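Hernar amplía la recogida de ejemplos para su brazo robótico

19 de diciembre de 2020

El grupo de aprendizaje de Hernar ha terminado esta semana la segunda serie de demostraciones en simulador. Con ella el conjunto llega a casi 1.000 ejemplos, todos grabados con el mismo modelo de brazo y la misma pinza.

Cada ejemplo es una tarea corta, de 60 segundos como máximo, que una persona realiza mandando el brazo desde su puesto. Se guardan los movimientos de las articulaciones, la apertura de la pinza y la vista de la mesa. Los intentos fallidos se guardan también, pero en una carpeta separada, y el equipo de Clurkberg los revisa antes de usarlos en el entrenamiento.

En esta serie han participado 3 operadores. Al principio las trayectorias eran muy diferentes entre ellos, y por eso se ha escrito una guía común de 2 páginas, que se puede pedir a la oficina de Partington. 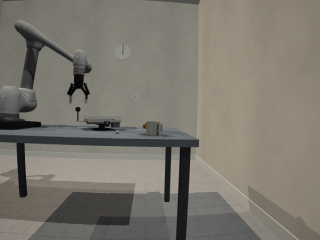
La posición inicial es una parte importante de la guía. Todas las grabaciones de esta tarea deben empezar con la pinza abierta y en el aire, sin tocar nada, encima de la mesa donde está la varilla con el pomo oscuro. Si el brazo empieza más bajo, el ejemplo se repite.

La próxima serie empezará en febrero, con la colaboración de Treltdale.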